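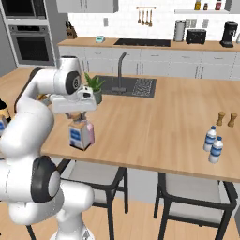

September
By Jolene Bolger

The ferry to Brirham had stopped running for the winter, so Agustina Painemal took the bus. It went the long way, by the reservoir, and she ate her sandwich before they had left town. She had the keys to her aunt's house in her coat pocket and a letter from the solicitor folded inside her book.

Her aunt Amancay had lived at 9 Lovside for most of her life and had never once asked anyone to stay. She sent cards at Christmas with a note in them, and the note was always the weather. When she died there was the house and a savings account with £1,782 in it. The solicitor had read the sum out twice over the telephone, as though Agustina might want to argue with it.

A man was standing at the gate when she came up the lane. He was older than she was and had a bicycle with him, which he was leaning on.

"You'll be the niece," he said.

"Yes."

"Benjamín Domínguez. I've got her clock."

She didn't know what to say to that, so she unlocked the door and he followed her in, leaving the bicycle against the hedge.

The house was cold and very tidy. Someone had stripped the bed and turned off the water. Agustina found the stopcock under the stairs and the pipes knocked for a while. She filled the kettle. There was tea in the tin but nothing to go in it, and they drank it black, sitting on either side of the table with their coats on.

"She gave it me to mend," he said. "In the spring. It only wanted cleaning, but I was slow. My hands aren't what they were. Then I heard."

"Is it worth anything?"

"Not much. I could get you 400 for it, if you found the right person. You wouldn't find the right person in Brirham."

He told her that it had come from Tuncer with her aunt, when she was young, in a suitcase with her winter clothes packed round it. Agustina had not known that her aunt had lived in Tuncer. She asked how long, and he said three years, and that there had been a husband.

"A husband?"

"Name of Cabral. You didn't think she was born with it?"

She had thought that. Her mother had been a Painemal and so had everyone else, and it had never struck her that Amancay's name needed explaining. It was just what was written on the back of the cards.

"What happened to him?"

"I never asked her. She'd have told me the weather."

Agustina laughed, and then he did too, though he looked surprised by it.

When he had gone she went through the upstairs rooms with a roll of bin bags. She had meant to be strict. The clothes were easy, and the shoes. In the back bedroom there was a chest of drawers, and the bottom drawer was full of bus tickets held together with rubber bands. They were all for the 201, single fares from Brirham to Allell. She sat on the floor and looked through a bundle of them. Some of the rubber bands had perished and came apart in her fingers.

She had come on the 201 herself. Allell was where she lived. It was where she had gone to school, and where her mother had kept the shop until her knees went. The oldest tickets had faded so badly that she had to take them to the window.

She rang her mother's old friend Lungile Mthembu, who had worked behind the counter.

"Did my aunt ever come into the shop?" she said.

There was a pause, and the sound of a radio being turned down.

"Not in," said Lungile. "She used to have a cup of tea over the road. I thought you all knew. Your mother could see her from the till."

"Did they talk?"

"Your mother used to wave, some days. Other days she didn't."

Agustina thanked her and sat a while longer on the floor. It was getting dark and she hadn't found out which of the lamps worked. The last bus went at ten to seven. She put the tickets back in the drawer — all but one, which she used to mark her page — and tied up the bags and carried them down to the hall.

Benjamín Domínguez was at the gate again with something wrapped in a blanket, strapped to the back of the bicycle.

"I didn't like to leave it," he said. "It's going now. It loses a bit."

She held the torch while he undid the straps.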